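Folding of jeans

Folding of jeans is the household practice of bringing a pair of denim trousers into a flat, compact shape for storage on a shelf, in a drawer or in a suitcase. It differs from the folding of shirts and knitted clothes mainly because of the weight of the cloth and the thickness of the seams. In many homes it is done on a bed, which gives a larger surface than most tables.

Terms

The parts of the jeans which matter for folding are the waistband, the rise (the distance from the crotch seam to the top of the waistband), the inseam, the outseam and the hem. The point where the four main seams meet is called the crotch point. In the household literature the back part with the two pockets is often called the seat. A folded pair is usually named by the number of layers in its length, so that a "three-layer fold" is a pair folded in thirds.

Preparation

Before folding, the button and the zipper are closed and the pockets are emptied. The jeans are then spread on the surface and the legs are pulled straight from the hem. Denim that was dried on a line keeps hard creases, and these are smoothed with the flat hand from the seat downward. Tariq Kiani, in his handbook The Ordered Wardrobe, recommends holding the waistband at one end while the leg is drawn out, so that the cloth does not slide together again. 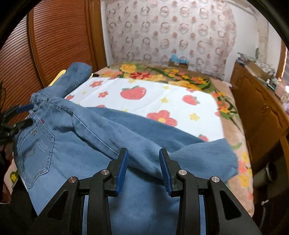 The surface below has some influence on the result. A smooth sheet lets the denim move freely, while a fleece or a thick blanket holds it in place but can leave lint on dark cloth. Kiani advises a cotton cover, and he also advises to turn very dark jeans inside out when the cover is white, as new indigo dye can rub off.

Methods

Half fold. One leg is laid over the other so that the back pockets face outward. The crotch point, which stands out as a small triangle, is tucked in to make a straight edge. The legs are then brought up to the waistband once. This is the fastest method and is common for hangers with a bar.

Three-layer fold. It begins in the same way, but the length is divided in thirds. The hem is brought to a point below the pockets and the folded part is turned over again. The finished packet is suited to shelves with a depth of 30 cm or more.

File fold. The three-layer packet is folded one more time and placed upright in a drawer, with the rounded edge on top. Zubaida Mohmand described this method for narrow bedroom cabinets and noted that stiff denim stands by itself, while stretch denim needs a divider.

Rolling. The legs are placed together and rolled from the waistband to the hem. Travelers prefer this method, although the roll is thick at the start where the waistband lies. In the variant called the Vondbridge roll, the hem is first turned inside out for 7 cm and later pulled over the roll as a pocket.

Jeans on the bed

Where the bedroom has little free floor, the bed is used for sorting, spreading and folding, and the wardrobe and cabinets stand within reach of it. The jeans are generally spread across the width of the bed. One end is lifted to let the legs fall straight, and then it is laid down again.

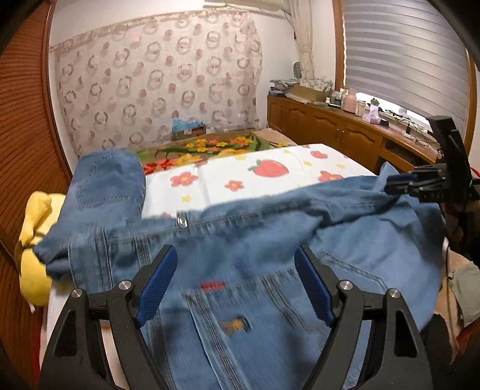

Light blue jeans spread on a strawberry-print blanket, one end lifted.

Mercy Swai, who wrote on laundry work in shared houses, observed that wide-leg jeans are more difficult on a single bed, as the hem hangs over the side and pulls the seat out of position. She proposed to place the waistband near one edge and to fold the first leg before the second is straightened.

Storage

Folded jeans are stacked with the rounded edges to the front. Manufacturers of bedroom furniture give different advice about the height of a stack. The Skaren wardrobe guide allows stacks of up to 80 cm on its lower shelf, but the Jostberg guide asks that heavy clothing be divided over several shelves. Long storage in one position can leave a pale line along the fold, mostly in raw denim, and for this reason some owners change the fold in each season.

See also

Clothes hanger
Denim
Ironing
Laundry
Wardrobe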